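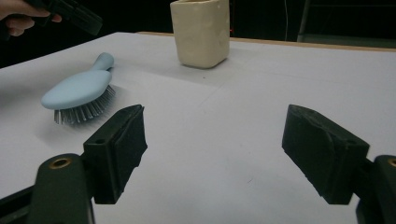
How to book a caravan crossing and a powered site on Hirkia

Applies to: cars towing caravans, camper trailers and boat trailers, and motorhomes over standard length, travelling from Drarkdale to the island of Hirkia. Foot passengers and cars without a trailer can book the ferry directly and skip to Step 4.

The ferry and the campgrounds run on separate booking systems. Neither one checks the other. A confirmed site does not hold a place on the vehicle deck, and a confirmed crossing does not hold a site. The order set out on this page is ferry search first, site second, ferry payment third.

Before you start

Have the following ready:

Registration numbers for the tow vehicle and the trailer
Overall length of the combination, measured (see Step 1)
Overall height, including roof racks, air conditioner, antenna and any bikes
Number and size of gas cylinders
Names of all passengers, including infants
A payment card. The campground system does not accept bank transfer.

Step 1. Measure the combination

Hitch up on level ground. Measure from the foremost point of the tow vehicle, bull bar included, to the rearmost point of the trailer, including the spare wheel, bike rack or rear toolbox. Do not add the two brochure lengths together. Brochure figures for caravans often leave out the drawbar, and they never include accessories fitted after sale.

Round up to the next half metre. The ferry fare is charged in half-metre bands and the combination is checked against a painted scale in the marshalling lane at Drarkdale. If it comes out longer than booked, the difference is payable at the window, provided there is deck space. If there is no space you are moved to standby.

Measure height at the highest fixed point with tyres at road pressure. Vehicles over the low-deck limit go on the centre lanes, where there are fewer places. Select "over height" in the booking form if this applies. It cannot be changed online later.

Step 2. Search for a crossing

Open the ferry timetable and choose Drarkdale to Hirkia. Set the vehicle type to "vehicle with trailer" before choosing a date. If you choose the date first, the results show places for cars only, and the trailer is rejected two screens later.

Note two suitable sailings in each direction. Do not pay yet. Places shown in the search are live but are not held.

Points to check when choosing a sailing:

Tide restrictions. Sailings marked T may load trailers last or not at all on very low water, as the ramp at the Hirkia end becomes too steep for long overhangs.
The Wednesday afternoon sailing is a fuel run. No passengers are carried.
Check-in closes well before departure for trailers. The time on the ticket is the check-in time, and the sailing time is printed in smaller type underneath.

Step 3. Book the site

There are 2 campgrounds on the island that take caravans. Baxter Flat is on the sheltered side, a short drive from the ramp, on sealed road. Ivolville is the larger, with 173 sites, close to the shop and the surf beach. The last part of the road in is gravel and is usually corrugated by the end of the school holidays.

Filter by "powered" and by site length. The site length shown is the usable length of the pad. The tow vehicle does not need to fit on the pad at Ivolville, where there is parking beside each site, but it does at Baxter Flat.

At Ivolville the rows nearest the beach are back-in only, with a dogleg around the amenities block. Drivers of longer vans will find the rows behind the camp kitchen easier. Drive-through sites are shown on the map with an arrow at each end.

Shade is limited at Baxter Flat. An awning is useful from October onwards.

Select the site and pay the deposit of $100. The balance falls due before arrival and is taken automatically from the same card. If the card will have expired by then, update it under "My stay" - the system cancels the site after a failed payment and sends only one email.

Step 4. Pay for the ferry

Return to the timetable and book the sailing noted in Step 2. Enter passengers first, then the vehicle, then the trailer. Enter the registration of the trailer in its own field. If it is typed in the comments box, the boarding pass will not scan.

Book the return at the same time. Return trailer places on Sundays and at the end of long weekends sell out well ahead of outbound ones.

Check the confirmation for:

Two registration numbers
The correct length band
The words "over height", if selected
A separate line for gas

Step 5. Declare gas and fuel

Cylinders must be fixed to the vehicle or trailer in their normal brackets, turned off at the valve, and within test date. Loose cylinders in a boot or canopy are refused. Jerry cans must be empty. Outboard motors may be carried with fuel in a built-in tank only.

The fridge must be off gas before entering the marshalling area. A 12 volt supply may be left on.

Step 6. On the day

Fill up with water and fuel at Drarkdale. Fuel is sold on Hirkia, but the bowser is on a restricted-hours roster and the price is higher.

Turn in at the second entrance, signed "Trailers". The first entrance has no turning circle. Stay in the lane given and keep the hazard lights off. Remove towing mirrors only if asked by deck crew.

On board, leave the vehicle in gear or park, apply the handbrake, disconnect the breakaway battery alarm if fitted, and switch off the car alarm. Passengers must leave the vehicle deck during the crossing.

Step 7. Arrival and power connection

Both campground offices close at 5 pm. After that, collect the site envelope from the box by the boom gate. The gate code is the last four digits of the booking number.

Site outlets are 15 amp. Adaptors from 15 to 10 amp must be of the protected type. Leads must be a single length, uncoiled, and carry a current tag. At Ivolville the older pedestals trip easily under a combined air conditioner and kettle load. Reset at the pedestal once. If it trips again, contact the office.

Tap pressure at Ivolville can reach 600 kPa overnight. Fit a pressure-limiting valve at the tap end of the hose.

Changes and cancellations

Site dates can be changed online until the balance is paid. Ferry dates can be changed by phone only, subject to space, and the fare difference applies. If a sailing is cancelled for weather, the ferry rebooks you on the next one with trailer space and sends a text. Forward that message to the campground office the same day and the site will be kept without a no-show charge.

Greywater must be collected at Baxter Flat. The dump point is next to the boat ramp, and the key is held at the office.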